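Forum Gewerblicher Rechtsschutz > Patente > Einspruch und Nichtigkeit

Thema: Klarheitseinwand im Einspruch, lohnt sich das überhaupt?

aktenfuchs
Moin zusammen,
wir haben ein Patent der Gallness auf dem Tisch, erteilt im Juli, und die Einspruchsfrist läuft. In Anspruch 1 steht "im Wesentlichen spielfrei geführt". In der Beschreibung kein Wort dazu, was "im Wesentlichen" heißen soll. Mein Chef will daraus den Hauptangriff machen. Ich bin skeptisch. Mangelnde Klarheit ist doch gar kein Einspruchsgrund, oder übersehe ich etwas?

Montes_7
Du übersiehst nichts. Art. 100 EPÜ lesen, Art. 84 steht da nicht drin. Klarheit wird erst wieder Thema, wenn der Inhaber die Ansprüche ändert, und auch dann nur, soweit die Änderung das Problem hereinbringt (G 3/14). Bei einem unveränderten erteilten Anspruch könnt ihr euch die Seiten sparen.

Signe Mogensen
Ganz so schnell würde ich das nicht abtun. Man kann so etwas über die Ausführbarkeit aufziehen, Art. 100 b). Wenn der Fachmann nicht weiß, wann er im beanspruchten Bereich ist, kann er die Lehre auch nicht nacharbeiten. Wir haben das bei Drunatberg so gemacht und die Abteilung hat es sich zumindest angehört.

Montes_7
"Zumindest angehört" ist kein Ergebnis. Was kam denn raus?

Signe Mogensen
Widerruf, allerdings wegen fehlender Neuheit. Zur Ausführbarkeit musste sie dann nichts mehr sagen.

Montes_7
Eben. Das Argument "verbotener Bereich" wird alle paar Jahre neu angestrichen und die Kammern sind davon überwiegend nicht begeistert. Unscharfe Grenze heißt noch lange nicht, dass man es nicht ausführen kann. Wer das zum Hauptangriff macht, hat meistens keinen Stand der Technik.

aktenfuchs
Stand der Technik haben wir, fünf Dokumente, davon eines ganz ordentlich (Flullel, Linearführung mit Vorspannung). Da steht aber "spielarm". Der Inhaber wird sagen, spielarm sei etwas anderes.

Faustino Tapia
Dann dreht das doch um. Wenn die Beschreibung nichts definiert, wird der Begriff breit ausgelegt, und dann liest sich "im Wesentlichen spielfrei" auf "spielarm". Die Unklarheit ist euer Freund bei der Neuheit. Sie als eigenen Mangel anzugreifen hilft am Ende nur dem Inhaber, der schiebt einen Hilfsantrag mit Zahlenwert nach und steht besser da als vorher.

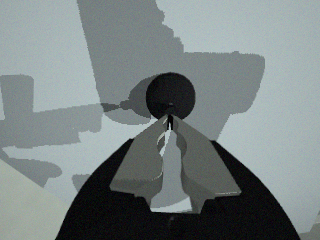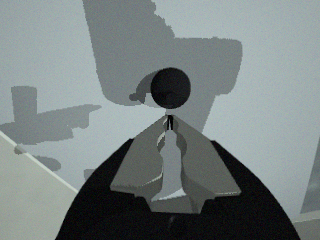
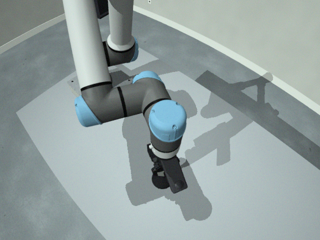 Re: Klarheitseinwand im Einspruch

Signe Mogensen
Woher soll der Zahlenwert kommen, wenn in der Anmeldung keiner steht? Das wäre Art. 123 (2), und zwar ein ziemlich klarer Fall.

Faustino Tapia
Kommt auf die Figurenbeschreibung an. @aktenfuchs, hast du die ursprünglich eingereichte Fassung gelesen oder nur die B1?

aktenfuchs
Bisher nur die B1, muss ich zugeben. Ziehe mir die A-Schrift am Montag.

Montes_7
Das hätte der erste Schritt sein sollen. Nichts für ungut.
Und zur breiten Auslegung: bitte nicht so tun, als sei das ein Selbstläufer. Seit G 1/24 sind Beschreibung und Zeichnungen bei der Auslegung immer heranzuziehen. Wenn da irgendwo ein Ausführungsbeispiel mit vorgespannten Rollen steht, argumentiert der Vertreter daraus eine enge Bedeutung, und dann wird es mit "spielarm" zäh.

Faustino Tapia
Heranziehen heißt nicht hineinlesen. Ein Beispiel beschränkt den Anspruch nicht.

Montes_7
In der Theorie. In der mündlichen Verhandlung habe ich das schon anders erlebt.

kostennote
Stiller Mitleser, eine Frage zum deutschen Weg: Geht im Nichtigkeitsverfahren mehr?

Signe Mogensen
Nein, § 21 PatG kennt die Klarheit als Widerrufsgrund auch nicht, und § 22 verweist darauf. Wer aus den USA "indefiniteness" im Kopf hat, wird hier enttäuscht.

aktenfuchs
Danke, das reicht mir für das Gespräch mit dem Chef. Plan wäre jetzt: Neuheit gegen Flullel vorn, erfinderische Tätigkeit dahinter, Ausführbarkeit auf höchstens einer Seite. Den Entwurf hatte er mit 10 Seiten allein zur Klarheit angelegt.

Montes_7
Die eine Seite würde ich auch noch streichen.

Signe Mogensen
Ich nicht. Was nicht in der Einspruchsschrift steht, bekommst du später kaum noch ins Verfahren. Drinlassen, aber mit Substanz: welcher Versuch, welche Messung, woran scheitert der Fachmann konkret.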